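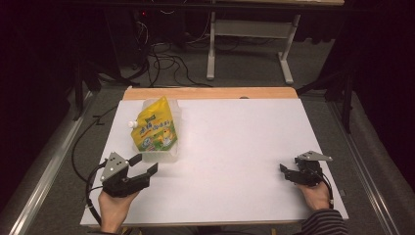 Clillilcombe to accept refill pouches in separate bin from June

Stand-up pouches used for liquid refills will be collected separately in Clillilcombe starting in June, the town's waste contractor, Kosik, has confirmed. Until now the pouches have gone out with general trash, as the sorting line at the Truseck transfer station was unable to tell them apart from other flexible film.

The change applies to 46 collection points, most of them next to existing glass and can banks. Each point will receive one gray bin with a slot lid. Kosik said the bins will be emptied every 2 weeks at first, and the interval will be reviewed after the summer.

Refill pouches are difficult to recycle for a known reason. The wall is a laminate, usually a polyethylene inner layer bonded to a printed outer layer of polyester or nylon, sometimes with aluminum foil between them. The layers melt at different temperatures and cannot be reprocessed together without a loss of strength. Spouts and caps are a separate problem — they are molded from rigid plastic, much thicker than the film, and they jam the shredder blades if they arrive in quantity.
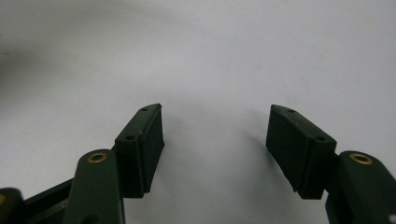 Kosik's acceptance rules are mostly about shape and residue. Pouches must be emptied, rinsed once and pressed flat, with the cap removed and placed in the rigid plastics bin. The printed guide for households shows each step against a plain background, much like the pale surface behind the two green fingers, so that the outline of the item is easy to read at small sizes. Labels do not need to be peeled off. Pouches that held motor oil, paint or pesticide are excluded and should go to the hazardous waste counter at Truseck, which is open until 4 p.m.

Processing will be handled by Benmoussa, which operates a washing and pelletizing line for mixed film. The line has a rated capacity of 500 kilograms per hour. Foil-lined pouches will be pulled out by an eddy current separator ahead of the wash stage and stored until there is enough for a full load.
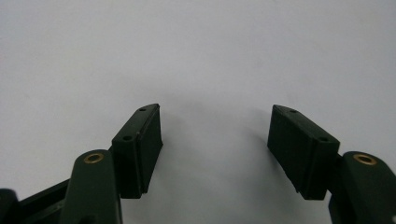

The resulting pellets are not suitable for food packaging. Benmoussa intends to sell them for drainage board and cable covers, where color and odor matter less. The first contract covers 3,000 kilograms of pellets, with delivery to be made in batches as the bins fill.

Households will not be charged for the service. Larger producers, including hotels and laundries, must register with Kosik and will be billed by weight. Contaminated loads will be returned to general trash at the producer's expense.

A list of collection points will be posted at the Clillilcombe town office and at the gate of the Truseck station before the first pickup.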